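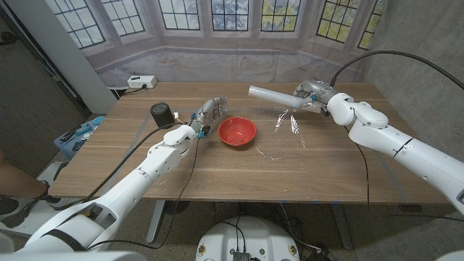

Will anyone at the Lellard site lose a job when the two-armed robots arrive?

All 251 people now employed at Lellard keep their positions and their current pay grade, and those whose stations are automated will move to inspection, machine setup or order assembly.

Sandeck to Bring Two-Armed Robots to Its Lellard Packing Site

CLANDOVSKA, 2 February 2020 – Sandeck, a supplier of tableware and kitchen goods to hotels and canteens, announced today that it will install robots at five packing stations in its Lellard site. The robots were supplied by Naylor under an agreement that also covers training and upkeep.

Each station will use a pair of white arms fitted with jointed metal hands. The arms are intended for the repeated steps of packing a mixed order: picking up bowls, cups and tubes, placing them in trays and passing the trays along. Wrapping and final checks will stay with the packing staff.

Sandeck expects each station to handle 300 trays per shift once setup is finished. The present rate for hand packing will remain in force at all other stations, and no individual targets will be raised as a result of the change.

Employees at Lellard were asked for their views before the order was placed. Wrist strain and the late shift were the two subjects raised most often. In response, the company has agreed to begin with the late shift, where posts have been hard to fill, and to limit hand packing to half of any working day for staff who request it.

Training is paid and takes place during normal hours. It covers starting and stopping the arms, clearing a dropped item, and changing the layout of a table when a new product is added. Staff who complete the course may apply for the new post of station lead – a role open to current employees first.

Work on floor markings and power supply at Lellard starts in February. The packing hall will stay open throughout, with orders of more than 600 trays sent to the Clandovska warehouse until the stations are running.

Questions from employees should go to their shift office. Press inquiries may be directed to the Sandeck communications office in Clandovska.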